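How to cook plain rice in a cooker with Chinese buttons

By Tatiana Šimek

When I moved to Lirnenham I got a rice cooker second-hand, and all the buttons were in Chinese. I was a little afraid of it for the first weeks. After many pots of rice I can use it without the dictionary, so I write down my way for others who have a similar one.

Take the inner pot out before you fill it. Measure 200 g of rice, wash it in a bowl until the water is nearly clear, and drain it well. Put it in the pot with 243 ml of cold water. I know this is a strange number, but I tried more and I tried less, and with this my rice comes out as I like it. For four people use 400 g and double the water. Dry the outside of the pot with a cloth.
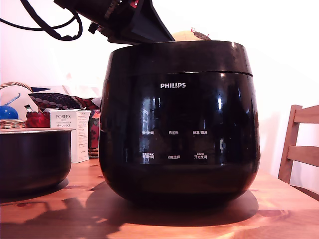 The Philips cooker with its lid on, and the inner pot on the table at the left.

Now put the pot inside, turn it a little left and right so it sits flat, and close the lid. These are the words you need:

功能选择 — choose the programme
开始烹调 — start cooking
保温/取消 — keep warm / cancel
再加热 — reheat

Press the first one until you come to the rice programme, then press start. Do not open the lid during cooking.

When it is finished, wait ten minutes more and loosen the rice with a flat spoon, from the sides to the middle. If you eat later, leave it on keep warm, but not the whole night — the bottom becomes hard and yellow.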